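Ravley library will stay open until 8 in the evening

The public library in Ravley will have longer opening hours from February. The town council agreed on Tuesday's request from readers, and the doors will now close at 8 p.m. on two evenings of the week instead of 5 p.m.

The request was signed by 322 people. Many of them work in Vavolley and come home by the late bus, when the library is already closed.

"I have had a library card for years and I could use it only in my vacation," said Ludmila Trnka, who collected the first signatures at the bus station. "Now I can stop there on my way home."

The head librarian, Zdislava Jelínek, said the library had 748 active readers last year, and she hopes the number will grow. The two staff members will share the late shifts. Heating and lighting for the extra hours will be paid from the town budget until summer, and then the council will look at the visitor numbers again.

The children's section will close at 6 p.m. as before. Books can be returned at any time in the box next to the side entrance – this service does not change. Readers who ordered books from Vavolley can also pick them up in the evening.

The reading room on Koubek Street is not part of the plan for now.

Shares: 8 | Comments: 3

marta_k
Very good news. Will the computers be on in the evening also?

Old Reader
Finally! I asked for this already when my son was in school.

p.hill
And what about Koubek Street? We pay the same taxes there.

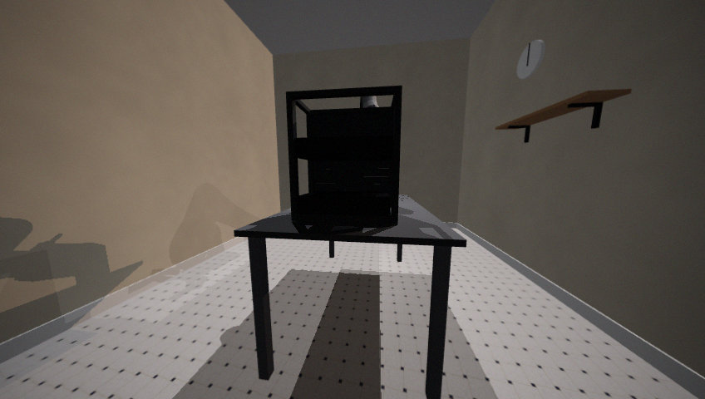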